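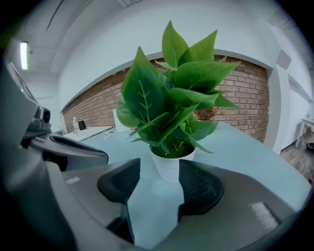 Pendo wants to know why you'd bother keeping a plant that never grows. She asked me that last May, and she asked it in a pretty grumpy way, too! But it's a great question, so let's dig in.

A real plant is busy all day long. Its leaves soak up light and use it to turn air and water into sugar, and that sugar is its food. Its roots drink. It makes new leaves and drops the old ones. If you forget to water it, it droops and looks very sorry for itself.

An artificial plant does none of that. It doesn't eat, it doesn't drink, and it will be exactly as tall when you start middle school as it is today. People like having a bit of green on a desk, though, and a fake one is fine in a dull corner where a living plant would struggle.

So how can you tell which kind you've got? Look closely at the veins first. In a real leaf, veins are tiny pipes that carry water. On a fake leaf they're only there for looks -- somebody copied the pattern from a living plant. Then check for a brown tip or a hole where a bug had lunch. Real leaves nearly always have something wrong with them (mine have lots).

Fake plants do need one thing, and that's dusting. Rain washes the leaves of plants outdoors, but it doesn't rain on desks! I use a damp cloth and hold each leaf from underneath so I don't bend it. My biggest one has 84 leaves, and yes, I counted while I wiped.

Pendo now has 2 plants on her windowsill in Irwood, one real and one fake. She waters the real one every Saturday morning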